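Bench automation in pharmacy work

Bench automation in a pharmacy means giving the handling jobs to a machine: picking up a bottle, standing it in the right spot, passing it along, putting it away. It's different from the big dispensing cabinets most people think of, the ones that fill a wall and spit boxes down a chute. Bench machines work on an ordinary table with arms, and they do the sort of thing a technician does with her hands all day without giving it a name. I've kept this article going for a while now (last tidied up 03/01/2019) and I still get letters about it, so do write if I've got something wrong!

What counts as bench work

When I started out I thought of pharmacy as counting tablets. Then I sat with Krisztina Bakos for a morning and noticed how little of it was counting. Most of it was moving things: bottle to label, label to basket, basket to checker, and back again when the checker found something. In the trade people call these touches. At Moynihan, the mail-order pharmacy where Krisztina was lead technician, they once logged 577 touches in a single shift on one bench, and that was a slow one.

A two-armed setup is the usual choice for this sort of work, as one arm can hold while the other does. Bottles are harder than boxes. They're round, they tip, and a full one behaves differently from one with a handful of tablets at the bottom. 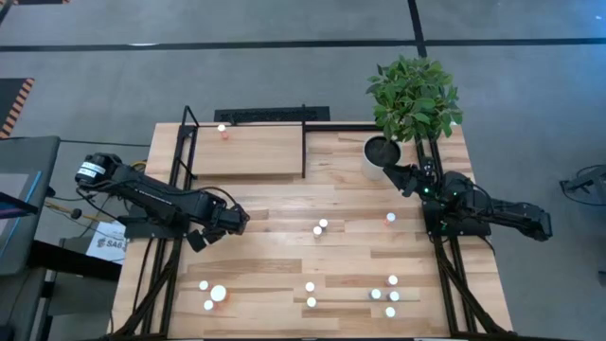

A two-arm bench with small white cylindrical objects set out on the table.

Names and makers

You'll see the word "cell" used for the whole arrangement, meaning the table, the arms and whatever frame they're bolted to. Tralivow sells its version as a "companion bench", and I'm sorry but I can't say that with a straight face. Cumument calls theirs a handling station, which I like much better. The software that plans the moves is often bought separately, and Brevutov's is the one I've seen most, mainly because it lets staff change a task without ringing anybody up.

What it does to the job

Now this is the bit I care about most. The first thing that changes is where people stand. Umesh Bhardwaj had worked the same end of the same bench for 21 years when Moynihan brought in its first cell, and he told me the tasks didn't bother him half as much as losing his spot by the window. He moved over to checking. He was good at it, too, but checking is sitting-down work with a lot of staring, and by February he was asking for two half-shifts at the counter each week so he could talk to somebody. He got them.

The second thing is pace. A bench arm is slower than a practised technician on almost every single move, and visitors are always surprised by that. It just doesn't go for lunch. So work arrives at the checker in a steady trickle where it used to come in heaps with gaps between, and some people love that and some find it wears them down terribly (I'd be in the second lot).

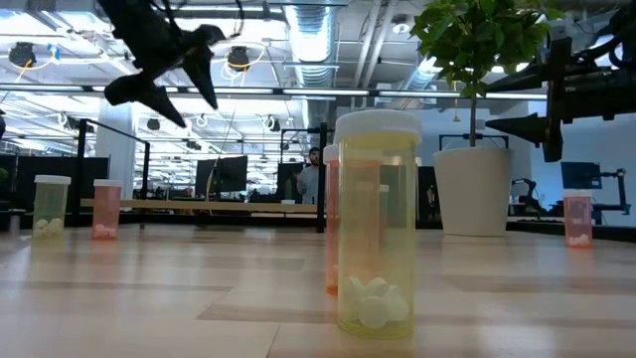
Does a pharmacy need fewer technicians once the arms are in?
In the places I've followed, the headcount stayed much the same for the first couple of years and the rota changed a great deal, with fewer people on the bench and more on checking, phone calls and sorting out returns.

Training

Staff need to learn a handful of new things: how to stop the cell, how to clear a fallen bottle, how to put a task back to its start. Flynn Kingi runs a course on all this and insists on doing it in groups of 3, with everyone pressing the stop button several times before anything else happens. I was doubtful. Then I watched a room full of nervous people turn into a room full of people arguing over whose go it was, and I came round.

The older technicians tend to be the best teachers for the cell itself. They know which caps catch and which labels lift at the corner, and

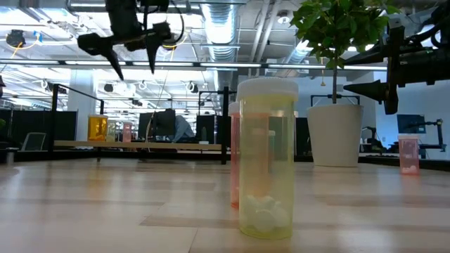

they'll tell you so at length if you put the kettle on. Satish Uniyal kept a notebook of these things that ran to 200 entries, and the engineers photocopied the lot. He was paid an extra grade for it in the end, after a fair bit of pushing from the union rep.

Pay and grading

Grading is where most of the quarrels happen. If a technician looks after a cell, is that technician work or equipment work? Moynihan settled on a small allowance on top of the usual grade. Other employers pay nothing extra and call it part of the role, and I think that's mean. The allowance also covers holiday cover for the cell, though the wording on that is being looked at again.

See also: dispensing cabinets; checking technicians; shift patterns in mail-order pharmacy.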